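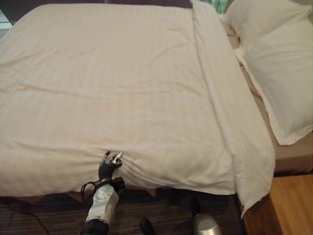
Azra Dimitrov asked, after my last update, whether the money would be better spent on a gripper made for cloth, and whether five fingers on each side was just me showing off. Fair question! I went back and forth on it all through December, and I'm sticking with the hands. A cloth gripper would pinch a duvet fine, but the whole point of the Wavow build is one machine in a normal house doing more than one chore, and I don't want a drawer full of attachments.

So, where we are as of 24 April 2022. The bed-making routine is split into two halves now, near edge and far edge, and I've only been working on the near edge. Gripping is the good news. I lowered the closing force on the fingers and slowed the wrist down, and out of the last 100 grabs at the duvet edge it missed 6. In the winter report that number was 30, so I'm pretty happy (I may have done a little dance in the workshop). Pulling is still so-so. It tugs straight back toward itself when it should be pulling a bit sideways too, and you end up with a fan of creases where the hand was.

Cables are my other headache. They loop out from the wrists and I keep worrying one will snag on a bed leg. Trajkovski sells a flat sleeve that should tidy them up — I've put it in the budget below, tell me if you'd rather I didn't.

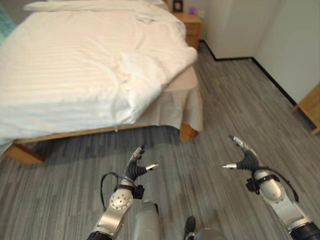 Photo: Wavow build log

The two-arm work is further behind than I promised. Each arm is fine alone, but getting both to take hold and lift together means the timing has to match, and right now the right one gets there early and waits. I rewrote the handoff code twice. The second version is better and also much shorter, so something went right there. I'd like to try the Bidmont controller board before I write it a third time.

Spending since the last report: 60 dollars on replacement fingertips, and nothing else, because the Drornden shop let me use their lathe for the wrist brackets. Still to buy are the cable sleeve and the board. I'll send quotes for both before ordering.

Next up is the sideways pull, then both hands on the duvet at once. Pillows I'm leaving for the report after that. If you want to come by and watch a session, just email me first so I can get the thing charged!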